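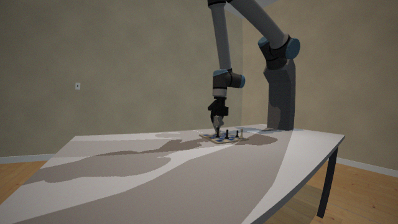 Lab notes / Zoltcombe sim cell / Faults

February, 9:40 am

OK, so the overnight run is a mess and I want to get it written down before I start changing things. The job was simple enough: Dollora plans the grasp, the arm goes down to the chessboard, picks up a piece, lifts, sets it on another square. We had it at 1,622 attempts by the time I got in, and 568 of those carry the "neighbor disturbed" flag. That flag means a piece that wasn't the target moved more than the tolerance. Last week's build hardly ever raised it!

First guess was lighting, which was dumb of me, the planner reads poses straight from the simulator and doesn't care about shadows at all. (I spent half an hour on it anyway.) Second guess was the new pedestal offset. I checked that against the Zerkberg sheet and the numbers match to the last digit, so it's off the list.

10:55 am

Replayed a batch of flagged attempts at quarter speed. The approach is fine. The wrist comes down straight, the fingers open on time. Then right before the close there's a little sideways shove, and if the target has a neighbor on that side, over it goes. On a couple of replays the neighbor left the board completely - and then the episode keeps running as if all is well, which bugs me more than the shove does. A run should stop when a piece goes overboard. 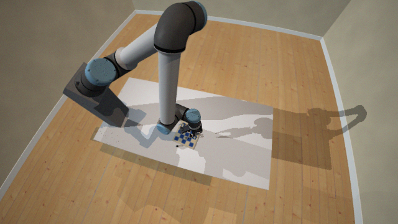 Gripper low over the board, small black object off the corner.

Noon-ish

Found something. The Rampersad config has its own finger width and it wins over ours if it loads second. Load order changed when I cleaned up the launch script, so yes, this one is probably on me. The planner believes the fingers are slimmer than the ones in the collision model. It picks an approach that looks clear, the physics disagrees, and the contact solver pushes things apart. There's your shove.

Swapped the load order back and started a short run, 600 attempts, same seeds as the first part of the overnight. Went to get a sandwich. 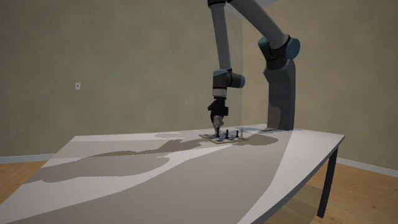 Would this have hurt anything on the real arm? The force limit on the bench unit should trip long before the fingers bend, but a piece could still get flung, and I wouldn't want my face over the board when it does.

So I've put a hold on copying the overnight settings to the bench until both of these are in:
- finger width read from one file only, with the launch script refusing to start if it finds two
- episode stops the moment any piece leaves the board

2:15 pm

Short run done. Flags are way down but they aren't gone. What's left seems to bunch up where two pieces stand close along the line of the fingers, and I don't think width explains that. Might be the opening angle. Might be that the pad between the fingers sits higher than the planner thinks. I'll dump contact points for those cases tonight and set up the full 1,000 with the stop rule on.

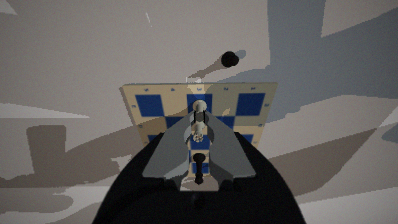

Comment from the Dollora channel, pasted in so I don't lose it: check the opening angle first, the planner rounds it to the nearest whole degree and we never fixed that. Also please don't delete the overnight logs, we want the flagged ones as a regression set.

Logs copied to the Zerkberg share, read-only. Opening angle is first thing tomorrow.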